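Notebook 4, Simulation Group, Bolger Building
Entry for Tuesday, July 27, 2021
Subject: Demonstration of the door task for visitors from Driseo
Entered by: M. Sárközi
Read and initialed: S. Witkowska

Purpose of the visit. Driseo had asked to see the door task run from start to finish in Jikgate before deciding whether to send its own building models to us in October. The request came through the front office and was limited to the simulated work. The hardware bay was therefore not included, and the visitors were told so in writing last week. One of them asked about it again at the door and was referred to the letter.

Preparation. The demonstration machine was moved to the large table in the seminar room on the previous afternoon. The projector there does not accept the full output of the machine, and the resolution was lowered until the picture was stable. This should be entered in the room instructions. I also copied the run settings to the local disk so that the demonstration would not depend on the building network. The scene library stayed on the server, which I noticed only during the first load in front of the guests. The load took longer than it should have, and Sławomir used the interval to go through the agenda.

The scene set used is the apartment collection, version 5. It was chosen over the office collection since the interior doors have lever handles and the adjoining rooms are fully modeled, so that the background changes as the wrist moves. The Gruveo controller was used throughout with the standard settings, except for approach speed, which was reduced for the benefit of the audience. At normal speed the approach is difficult to follow on a projected screen.

Order of the demonstration, as carried out:

Opening remarks and safety notice for the building (S. Witkowska).
Summary of the task and what is being measured (M. Sárközi).
Live runs, wrist view on the projector, outside view on the side monitor.
Discussion of failed runs.
Questions.

The summary was shorter than planned. I explained that the controller receives the wrist view and the joint readings, that it is not told where the handle is, and that a run is ended by the operator or by the time limit. The visitors had read the technical note beforehand and did not need the section on coordinate systems. I left it out and would do the same again.

Live runs. We ran 10 doors in the order in which the library lists them. I had considered picking doors that are known to go well, and Sławomir advised against it on the ground that Driseo will see the ordinary results in October in any case. The first run ended early through an operator error: I pressed the reset key when I meant to switch the side monitor. The run was repeated and is logged twice. The remaining runs were completed without interruption. Full results are in the log file on the server and are not copied here.

The visitors' attention was mostly on the wrist view. They asked several times for the run to be paused so that they could look at the approach angle, and the pause function worked each time. Stills follow.

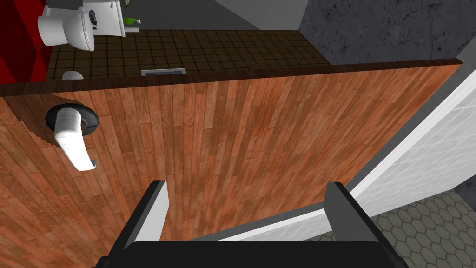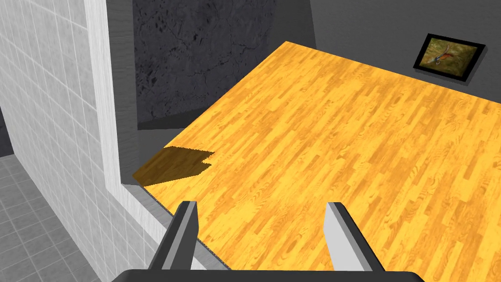
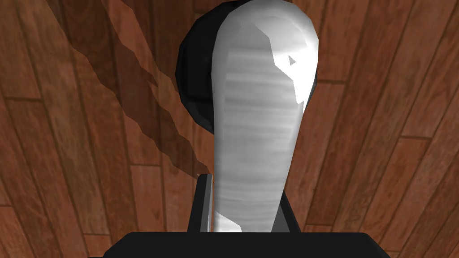 Wrist view from the bathroom door group.

The question that took the most time concerned rendering quality and whether the controller learns things from the renderer that it would not find in a real building. Driseo's engineer put it politely but did not let it go. Our position is that a controller trained on one renderer alone will take some of its habits from that renderer, and that we test for this by changing the lighting and surface settings between training and evaluation. She pointed at the dark shadow on the planks in the second and third stills, with its stepped edge, and asked whether the controller could be using such an edge as a landmark. I answered that shadow resolution is one of the settings we vary, but that it is varied only in evaluation at present. She considered this a gap. I agree, and have opened a task for it (see actions).

A related point was raised about surface patterns. Much of the wrist view during a door run is filled with wood grain, and the same grain is repeated across many doors in the collection. I was asked how many separate wood materials the library holds and could not answer from memory. The library as a whole has 3,671 material files, but that figure covers everything from tile to fabric and is of little use for the question. The wood materials should be listed separately before the next visit.

There was also a discussion of the pause between approach and closing. On several runs the open gripper stayed over the panel for what looked to the visitors like a long time. One of them took this to be a fault. It is a result of the reduced approach speed together with the settling check, which waits for the joint readings to become steady before the fingers are allowed to close. The settling limit is not scaled with the speed setting. With the slow approach the wait can be up to 4 seconds, and the audience notices it. For future demonstrations we should either scale the limit or tell people in advance. I would prefer to scale it, and Sławomir would prefer to leave the controller exactly as evaluated and give an explanation. We have not settled this.

Discussion of failed runs. We showed two recordings from last month's evaluation in which the fingers closed beside the lever and the arm then pulled away with nothing held. The visitors found these more useful than the live runs, and said so. The reason for the first failure is understood (poor depth estimate when the door is seen almost end-on). The second is still unexplained. I stated this plainly. A suggestion was made that the moving background could be a factor when the door is partly open, as more of the next room comes into view and the amount of detail increases sharply. We have not tested that. It would be simple to run the same doors with the adjoining room removed and compare, and I intend to do it before the end of the week if the cluster is free.

Questions not answered on the day:

Whether Jikgate can import Driseo's building format directly or needs a conversion step. I believe a conversion step is needed for hinges and latches. To be confirmed.
Whether latch stiffness is set per door or per collection. It is set per collection in version 5. I said "per door" during the session, and that was wrong. A correction has been sent.
Whether recordings may be taken off site. Referred to the front office.
Whether round knobs will be included in the October work. No decision.

Remarks on the arrangement of the room. The side monitor was placed too far to the left, and the people at the window end could not see it. The outside view is the one that newcomers understand first, and without it the wrist view takes some getting used to, as the floor and walls appear at unfamiliar angles. Next time the two views should be on the same screen, side by side, even at the cost of a smaller picture. The blinds were down for the whole session and the room became warm. The printed handout still had last year's name for the controller on its second page. Please discard the remaining copies.

The session ran past its scheduled end and the last part of the questions was held in the corridor, as the room had been booked by another group. I took no notes during that part. Sławomir recalls a request for a written description of the scoring, and has taken it on himself to reply.

Actions:

M. Sárközi: add shadow resolution to the settings varied in training. Begin with a small run and compare with the current controller before changing the defaults.
M. Sárközi: list the wood materials in the library, with the number of doors using each.
M. Sárközi: repeat the bathroom door group with the adjoining room removed.
S. Witkowska: written description of scoring to Driseo.
S. Witkowska: ask Driseo for one sample building, preferably with its own door hardware, so that conversion can be tried early.
Both: decide on the settling limit for demonstrations.
Open: correct the handout, and add the projector resolution to the room instructions.

Added later the same day. The log from the demonstration machine has been copied to the server. The file for the run that I reset by mistake is marked as void and should be left out of any totals. The approach speed on the demonstration machine has been returned to the standard value. Anyone using the machine before the next entry should check this against the settings sheet taped inside the cover of this notebook.

M.S.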